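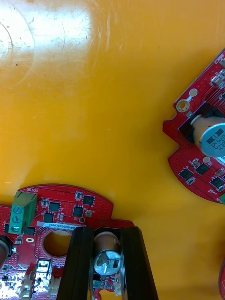 The stone at Skaklow has 900 names on it, or so the leaflet claims. I was paid to check, and I got as far as the letter D before I stopped believing the leaflet.

It stands on the headland above the old ferry slip, facing the water, with a low wall behind it to keep the sheep off. The men on it were lost with the supply ships. None of them came back to be buried, so the town gave them granite, and for a long time people seemed to think that settled the matter.

The town clerk gave me the register in a cardboard box. She said it was complete. I have worked with a lot of registers and I asked her who had told her that. She said it had always been complete, and went back to her lunch.

I sat in the bus shelter out of the wind and compared the two. The first trouble was a stoker from the Drella. The book had him lost in November, at sea, age 20. The stone had him too, in the right place, cut nice and deep. But someone had written in the margin of the book, in pencil, "seen at Flotico," and then drawn a line through it. The line was in ink.

Flotico is a day's walk up the coast. It had a cannery and a chapel, and I suppose a man could be seen there.

I don't care for mysteries. People bring them to me all the time, a grandfather who was really a spy, a brother who lost his memory and married a baker. In my experience the grandfather was a cook. A pencil note means that somebody had a pencil. I wrote "no action" on my sheet and moved on, and four pages later there was another one. Same ship, age 35. "Seen at Flotico." Line through it.

By the time the light was going I had found six.

The clerk was locking up when I brought back the box. I asked her who had kept the book in those days and she said it was the harbor office, they all had a turn at it. I asked about the pencil.

"Children," she said.

"Children with very good handwriting."

"They taught it properly then."

She wanted to know if the stone would need changing, and what that would cost. I told her I was only there to check the spelling - that was true, it's on the invoice - and that the spelling was fine.

I walked back up anyway. The wreaths had blown against the wall and somebody had stood them up again and put rocks on the ribbons. I found the stoker's name and ran my thumb along it. Then I asked at the bus shelter about the road to Flotico, and a woman with a shopping bag told me there was nothing up there, a bit too quickly for my taste.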